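Looking after the bakery cell

The handling cell at Firovcombe has now done 500 hours, so Gwenllian Hughes and Benedikt Böttcher gave it a full service last week. These notes are for anyone who takes over a shift on it.

Start with the fingertips. Crumbs and glaze build up on the pads and the grip gets worse long before you notice it by eye. Take the pads off, wash them in warm water with a little washing-up liquid, dry them fully and refit them. Gwenllian does this at the end of every day. The old pads were changed after 117 hours and the second pair lasted 124, so we now keep 3 spare pairs in the Stindeck drawer.

Next check the cable on the front of the gripper. It needs enough slack for the wrist to turn both ways, but a loop that hangs too low will catch on the rim of a basket. Benedikt has moved the lower clip up by one hole.

Last, teach the pick height again. Put one croissant on the cloth, bring the arm down at slow speed and stop when the fingertips are level with the thickest part. Save that height under the product name. Smooth the cloth first, as a fold under the pastry will throw the height out. 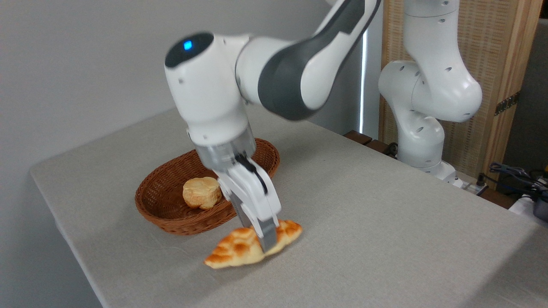 How often does the pick height need to be taught again?

Once a week, and also whenever the pads or the cloth have been changed. It takes a few minutes if the old height is still saved.

Grip force is set per product in the Eltevix menu. Please leave the croissant setting alone unless you have spoken to Kinga Csonka. The setting for rolls is higher and will crush the layers.

The service log is in the blue folder by the door. Write down the hours, what you changed and your initials. The next full service is due in January.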